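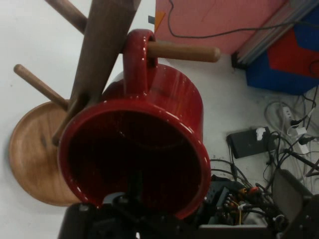 A red mug on a wooden mug tree.

Plirkside GP gives up surgery after threats over vaccine clinic

Friday, August 27, 2021

A family doctor in Plirkside has closed her surgery after months of threatening messages over the vaccination sessions she held there.

Svenja Gerlach told patients in a letter this week that she would not be reopening after the summer break. The practice has 1,296 registered patients, who have been asked to sign up with the health centre in Gellell until a replacement is found.

Dr Gerlach began offering Covid-19 jabs in March. The first emails came within days, she said, and were followed by phone calls to the surgery and later to her home. Two of the 16 messages she passed to the police named the school her son attends.

"I could put up with being called names," she said. "When they started on my family I stopped sleeping. My receptionist was afraid to open the post."

Police confirmed that a 52-year-old man from Oner has been questioned and released while enquiries go on. Officers are still trying to trace the senders of five other messages, which came from accounts that have since been deleted. A spokesman said the force had advised Dr Gerlach on security at the surgery in the spring - advice she says amounted to a leaflet and a suggestion that she fit a better lock.

The district council said it had not been told how serious the matter was until July. It has now offered to pay for a guard at the Gellell centre on vaccination days and will discuss the cover for Plirkside at its next meeting.

Patients without a car face a bus journey with one change at Lu. Repeat prescriptions can still be collected from the chemist in the high street.

Dr Gerlach said she hoped to work as a doctor again, but in a hospital and away from the district.

Comments

marl_h: She looked after my mother for years and always rang back the same day. Very sorry to see her go.

Pete from Lu: The bus to Gellell doesn't run after 2 on Saturdays, has the council checked that?

oldbridge: A leaflet. Says it all.

Contact the newsdesk | © 2021 | Back to top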